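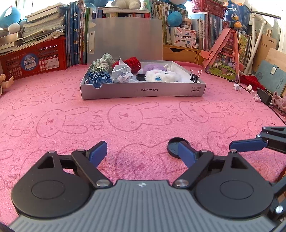 Why is Bramthorpe bringing robots into the returns and sorting rooms?

Small mixed items are the slowest part of our work. A returned carton can hold a soft toy, a pouch, a bit of rope and a stationery clip, and each one has to be picked up, checked and put in the right place. Conveyors and label readers took over the easy steps years ago. Picking up odd-shaped things did not change at all, and that is the part we are now working on with Drerneck, who supply the arms and the software.

Which sites are affected?

Grovedville first, then Waweru. Grovedville has 24 people on the sorting side and will have 2 robot stations by the end of June. Waweru gets a decision after that, based on how Grovedville goes. The main warehouse is not part of this.

Will anyone lose their job?

There are no layoffs tied to this project. That commitment is in writing and covers all 46 staff in returns and sorting at both sites. Two vacancies at Grovedville will be left open until the stations are running. If the plan changes after the first year, the staff council hears it before any notice goes up.

What will the robots do?

They will take items out of a tray one at a time and place them in a bin. A person still opens the carton, fills the tray, decides what is damaged and handles anything the arm sets aside. Expect the arm to set aside quite a lot at first, mostly thin cloth, flat lids and anything with long fur.

What is demonstration work?

Someone does the job by hand with a gripper tool, and the recordings are used to train the arms. The tool has two fingers that open and close. You pick up an item, move it, let go, and start on the next one. Sessions use trays of mixed small goods, such as plush toys, fabric pouches, knitted pieces, binder clips and folded paper, because that is close to what comes back to us.

Why are some sessions done on the floor in ordinary rooms?

An arm that has only been trained over one clean bench tends to fail when the background changes. Drerneck asks for patterned rugs, full shelves and plenty of other objects nearby. Please don't tidy up before a session unless something is a trip hazard. Cables that cross the place where you kneel or walk should be moved.

Do I have to take part?

No. Demonstration work is voluntary and is not considered in reviews. People who sign up are taken off their normal station for the length of the session and paid at the grade above their own. The hours count toward overtime in the usual way.

How long is a session?

Two hours at most, with a break in the middle. The gripper is light, but squeezing it over and over is hard on the thumb and wrist. If your hand starts to ache, stop and tell the session lead. You are paid for the full session either way.

Is there a target for the number of picks?

No. The first group recorded 297 picks in a morning and that number got passed around as if it were a quota. It isn't one. Slow, clean picks are more useful than fast ones, and dropped items should be left in the recording.

Does the tool record me?

It has a camera that faces the fingers and whatever is in front of them. Hands and sleeves may show up. Faces should not, and any clip with a face in it is deleted on request. Recordings are not used to measure individual speed, and supervisors do not have access to them.

Can I use my own things for a session?

You can, if you don't mind them being handled and dropped. Leave out anything with your name, address or a photo on it. Glass and food are not allowed.

What training will there be for working next to the stations?

Everyone at Grovedville gets a half day, on paid time, before the first station is switched on. It covers stopping the arm, clearing a jam and what to do when an item is stuck between the fingers. People who want to go further can train as station operators, and that is a graded role with its own pay band.

Who sets my pace once the arm is running?

You do. The station waits for a full tray and will not sound an alarm if one isn't there. This was the main point raised by the evening shift and it was changed in the setup - earlier versions did beep.

Who do I ask about the rest?

Zdislava Malý handles shifts, pay and sign-up for sessions. Darius Cozma handles the stations, the gripper tools and anything to do with recordings. Both are at Grovedville until 4 p.m. Questions sent in writing are added to this page with the name taken off.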